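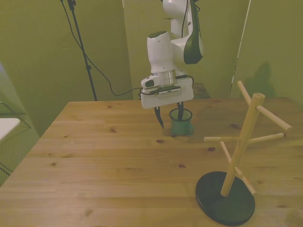 Sverre Engebretsen

A mug tree costs me 199 kroner at the Hamis shop in Vik, and I think it is money better spent than any cabinet shelf. I have had one on a pine table for years. People who visit tell me it looks like clutter. I disagree with them.

Mugs in a cabinet get stacked. Enamel ones chip at the rim when they are stacked, and the chipped spot rusts. On a peg a mug touches nothing but its own handle, and I can take down the green one without moving the blue one first.

The usual complaint is dust. A mug on a peg tips to one side, so the opening faces outward and little settles in it. If you use the mug every day, dust is not a problem at all. If you don't use it every day, it should probably go in a box.
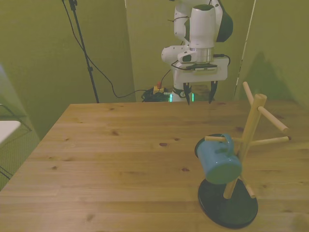 What to look for in a stand

The base matters most. Buy a wide, heavy one. The first I owned, a Skerelari, had a foot the size of a saucer and fell over whenever I took the last mug from one side. Load both sides evenly and start with the low pegs.

The pegs should slope up toward the tip. Level pegs let a mug slide off when the table gets bumped - and a kitchen table gets bumped. I also want plain wood on the pegs, with no varnish to flake into the handles.

I would not fill every peg. Two people need two mugs, maybe three. An empty peg is useful when a guest comes.
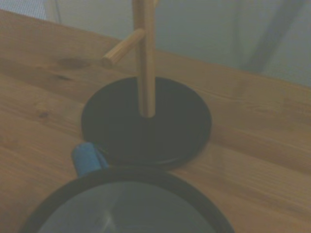

Marit in Pitonville wrote to say that she gave her stand away after a month, that hooks under a shelf do the same job and leave the table free for bread. She has a point about the table. But hooks need a shelf at the right height and a drill, and I rent. When I move, the stand goes in the car with everything else.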